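Trakcombe Community Help
This site uses cookies. Accept / Manage

Parking for keyhole op at Culimley?
Posted July 2026 by marrowfat

Mum's in for gallbladder at Culimley hospital, keyhole, day case. Need to drop her early. Is the multi storey still 3 quid or has it gone up? And can I wait with her?

2 replies

Gone up I think. Try the Zanetti garage side, free for 2 hours but fills up fast. Or the 591 bus from Trakcombe, stops right outside. Not much fun coming home on it with a sore belly tho.

Had mine done there in January. They let my husband stay till I was called, then he had to go. Ring the ward, dont just turn up. 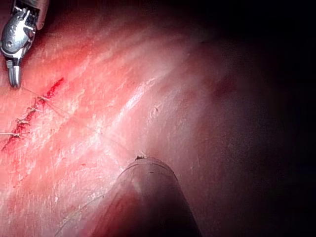

Take loose trousers, nothing with a tight waistband. Slippers. Phone charger with a long lead. Cafe shuts early so bring sandwhiches for yourself. Pay machine was card only when we went.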